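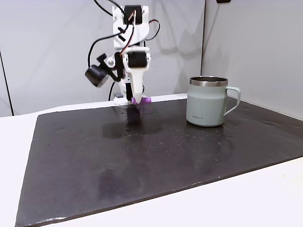
## Can it clear the table yet?

Readers keep asking when a robot will be able to do the dishes. The short answer for this issue is the same as it was in August: not on its own, and not in a kitchen where people are also trying to cook.

The longer answer is more useful, so we spent some of January on small jobs. The Osen bench has a white printed arm with a two-finger gripper and a little camera on the wrist. It works over a dark mat on a white table. The jobs are dull on purpose. Pick up a cube. Put it down somewhere else. Leave the mug alone.

The cube job went well. With the mug standing off to one side, the arm was given 100 tries at lifting the purple cube and setting it down on the other half of the mat. It managed 80 of them without help. Most of the misses came from the last half inch, when the fingers closed a little early and pushed the cube away. When that happens the arm looks again and has another go, but it tends to make the same mistake from the same angle. A person would turn their hand. The arm has to be taught that turning is allowed.

The training took longer than the test. For this one job we recorded 1156 short demonstrations, with a person guiding the arm through each move. It sounds like a lot for one small cube, and it is. Some of those recordings should carry over to other small objects with flat sides. We don't know yet how many.

### What about the mug?

Several of you wrote in after the last issue to say that a cube is not a chore. Fair enough. A mug is closer to one. It has a handle, it is taller than the cube, and in a real house it may have coffee in it.

We have only tried empty mugs so far. Picking one up by the handle worked 4 times in 20. Gripping over the rim worked more often, but it is a poor way to carry a drink, and the fingers slip on smooth metal. Shiny surfaces are also hard on the camera. A steel rim or a glossy mat throws back reflections, and the software sometimes reads a reflection as part of the object. Turning down the overhead light helped. So did a duller mat, though we went back to the shiny one because kitchen counters are shiny too.

Weight is the other limit. A small arm with hobby-type motors can move a light object all day. A full mug held out at arm's length is a different matter, and we are not going to try it over a table with electronics on it.

### On the shop floor

The picture is better at work than at home. Mussa, which packs spare parts for garden tools, has been running two larger arms on one packing line. They take plastic caps from a tray and put them in boxes. The caps are all one size and the tray is always in the same place. The staff there say the arms are slow but steady, and that the main nuisance is clearing a jam when two caps stick together. Someone still has to walk over and do it by hand.

Jutance tried something harder, sorting returned goods into bins. That trial was stopped early. Returned goods come in bags, torn boxes and tape, and the arm spent most of its time asking for help. They plan to try again with items that have been unwrapped first. Unwrapping is of course a job in itself, and a person will be doing it.

### So, which chores?

If you want a rough guide, look at how much the job changes from one day to the next. Moving the same part from the same tray is doable now. Wiping a bare, flat counter is close. Loading a dishwasher is a long way off for a low-cost arm, mostly because of the variety: forks, lids, a pan that only fits one way. Folding laundry can be done in a demo, slowly, with clothes the machine has seen before.

Cost matters as well. An arm that needs a person standing by has not saved that person any time. When we report on a chore, we will keep giving the number of tries and saying whether anybody stepped in.

### Next on the bench

The Grusau group has offered us its set of plastic cups and bowls, and we will start with the bowls. The plan is to stack two of them, then three, and to put the mug nearer to the work so the arm has to reach around it. Results will go in the next issue, including the drops.

If there is a chore you would like tried, reply to this newsletter with a short description of it. Small, light and dry is best for now.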